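Plate (tableware)

A plate is a broad, mostly flat dish that you eat from or serve food on. I've been adding to this entry for years, and it keeps getting longer, because once you start paying attention to plates you can't really stop! I'll stick to the ordinary table kind, so if you came for license plates or the plates under the ocean, you want one of the other entries.

The basic parts have names. The flat middle is the well, the raised outer part is the rim (some people say lip, and the flat shelf on old dinner plates is also called the shoulder), and the ring it stands on underneath is the foot. A plate without a rim at all is a coupe, and I'll come back to those, as I have feelings about them. 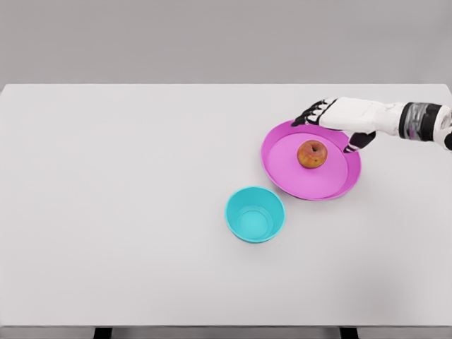 Written by the Tableware Editor, Batmont Home Encyclopedia
Last revised November 24, 2024

History

People ate off flat things long before anybody made a plate for the purpose. Leaves, shells, slabs of wood and flat breads all did the job. In medieval Europe the usual thing was a trencher, a thick slice of stale bread that soaked up the gravy, and afterward you could eat it or pass it along to somebody hungrier. Wooden trenchers came in too, square or round, and some had a little hollow in one corner for salt. I tried the bread version at home one February with beef stew and it held up for most of the meal, though I'd go for an older loaf next time.

Pewter was the step up for households with some money, and silver for those with a lot. Porcelain was being made in China many centuries before European potters worked out how to do it, and for a long while they imitated the look with tin-glazed earthenware. That's where delftware and faience come from. By the time the factories got going in the 1700s, a matching set was something a middling family could hope to own.

Materials

Earthenware is fired fairly low, and stays a bit porous under its glaze, so it chips if you look at it wrong. Stoneware is fired hotter and is tougher and heavier. Porcelain is hotter still, thin and hard, and good porcelain will let light through if you hold it up to a window (try it, it's lovely). Bone china has bone ash in the clay, and that gives it the warm white color.

Then there's everything else: glass, enameled steel, wood, bamboo, paper, and melamine, which is the hard plastic of picnics and school cafeterias. Melamine is wonderful for patios and terrible in the microwave, so check the back before you reheat anything on it.

Sizes

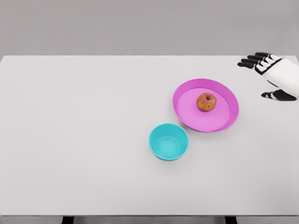 A dinner plate in the United States is usually between 10 and 12 inches across. Salad plates are smaller, bread plates smaller again, and a charger is the big one that sits under the others and mostly doesn't get eaten from. Older dinner plates tend to be smaller than new ones, and that's a real nuisance if you inherit a set and try to fill in the gaps from a store. Measure your cabinets too. I bought a Kelto dinner set without doing that and the door stood open for two years.

Rim or coupe?

Okay, my feelings. Coupe plates look clean and stack nicely, but peas go straight over the side, and there's nowhere to put your thumb when you carry one. A rim gives you a handle and a place to park the fish bones. The Oksanen pattern I grew up with had a rim wide enough for a whole slice of bread, and I still think that's the right amount of rim.

Collecting

Collectors start with the back of the plate. The backstamp may give you the maker, the pattern name and sometimes a rough date, and a number like 302 is often a pattern or shape number, so don't take it for a year. The Notitz plate fair, which I've been to more than once, has 40 tables and almost 1,000 plates out at any time, and I always come home with 2 more than I meant to.

Care

Put a paper towel between good plates when you stack them. Keep anything with a metallic band out of the microwave. Gray knife marks on a white glaze are usually metal left behind by the cutlery, and a mild powdered cleanser on a damp sponge takes most of them off.

See also: Bowl; Charger; Place setting; Saucer; Trencher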